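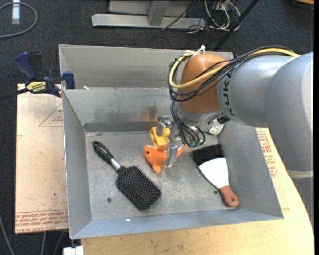

Two gray metal bins and a KUK arm with a yellow cable

Visit to the Alcaraz Mill, 3/2/19

Our spring trip this year was to the Alcaraz paper mill, up the river from Zatow. We met in the parking lot behind the library and shared rides. The drive took longer than planned because the bridge road was down to one lane, but Marlene Damasceno had called ahead and they held the tour for us.

The mill makes heavy paper for artists, bookbinders and map printers. It started out making wrapping paper for the fruit growers and changed over when the packing houses closed. At its largest it had 1155 people on the payroll. It is a much smaller place now, and most of the old drying lofts on the hill are rented out as storage.

Noelia Mateos took us around. She worked in the finishing room before she moved to the front office, and she knew the answer to nearly everything we asked. We had to leave our bags in a locker and put on ear plugs before going in.

We began at the pulp end. Most of the pulp comes in as dry sheets from Sendel, tied in bales, and it is broken up in water in a big round tub. The better grades use cotton, which is the short fiber left on the seed after the long fiber has been taken off for thread. I had always thought they still used rags. Noelia said the last rags came in the year her mother was hired, and that buttons were a constant problem.

From there the pulp goes to the beaters. How long it is beaten decides a lot about the paper. A short beating gives a soft sheet that drinks up ink, and a long one gives a hard sheet that rattles when you shake it. She passed samples of both down the line and we all shook them.

The paper machine was the loudest part of the tour. It is narrow compared with the ones at a newsprint mill, and it runs slowly enough that you can follow one spot along the wire with your eye. The watermark is pressed in by a light roll covered in wire mesh, with the design sewn on by hand. They keep the old rolls in a rack along the wall. Cathal Quinlan found the one for the Droltetti writing paper his grandfather used to sell, and stayed behind to look at it while the rest of us went on.

In finishing, the sheets are checked by eye under side lighting. Emiliano Nieto asked what happens to the rejects and was told they go back in the tub, except for a few packs sold in the shop as seconds. Several of us bought some. A pack of 100 sheets cost less than I pay for a pad at home – the only fault I have found so far is a rough edge.

Lunch was soup and sandwiches in the canteen. Afterward Tihomir Shehu wanted to see the mill race, so five of us walked up to the dam with him. The path is steep and was muddy, and I would not try it in ordinary shoes. The water wheel is gone but the stone housing is still there, with the flood heights cut into one side.

The mill is open to groups by appointment all year except August, when the machine is shut down for cleaning. There is a step at most of the doorways, and the beater floor can only be reached by stairs. Anyone who wants to go with the second group should give their name to Marlene.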